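Family Advocacy Online: Reading a Website's Fine Print
Handout for the October unit, Storkeck Evening Program 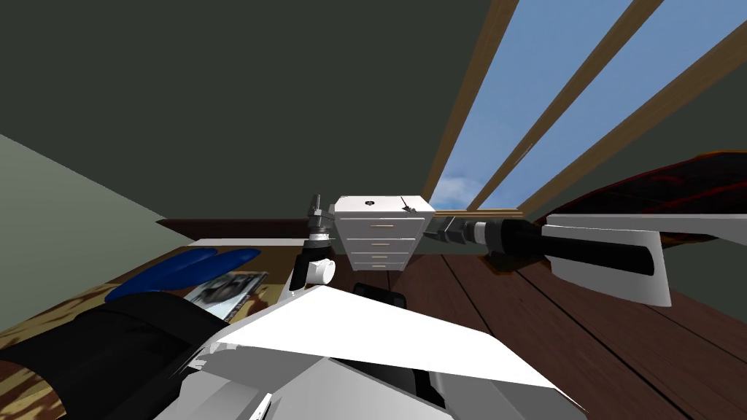
What we are reading

Parents' rights and family law groups have been putting up websites for as long as there have been websites. Most of them carry a disclaimer. Many carry a second disclaimer explaining the first. Your job in this unit is to read them all the way to the bottom, an experience the authors themselves may not have shared.

Background terms

Disclaimer: a statement that limits what the publisher takes responsibility for. It can warn readers that an article on custody is no substitute for a lawyer. It can't make a false statement about somebody's ex-spouse harmless.

Terms of contact: what the group says it may do with your letter. Some publish complaints in full, with the spelling left as found. Check whether consent is claimed by silence and whether you would be happy to have given it.

Moderation policy: who decides what stays up. "The editors reserve the right" is a popular opening and, on a good many sites, the whole policy.

The Maldonado packet

You have 4 printouts. The longest is the legal notice from the Maldonado parenting forum, 228 lines of it, and the word "custody" doesn't come up until most readers have gone to bed. Mark every sentence that asks the reader to do something. Then mark every sentence that says what the site will do in return. Bring a second pen for the first group.

The Onel and Drimanau pages are shorter and better. Onel separates personal stories from legal information and labels each one. Drimanau gives a mailing address, a review date and a plain warning that court rules differ by state – a small thing, but I have read a lot of these and I was moved.

Questions to keep beside you

Who is speaking, a group or one person using "we"?
Are claims about courts tied to a source you can find?
Could a parent in the middle of a dispute mistake opinion for advice?
What happens to a reader who writes in and disagrees?

Written work

Pick one notice and rewrite it in two pages, keeping every obligation and losing as much throat-clearing as you can stand to. Add a paragraph on anything you couldn't put into everyday words. If a sentence still makes no sense after three readings, quote it and say so – you will get full credit for that.

Please don't write to the groups to test their complaint policies. A past class did, and the replies were long.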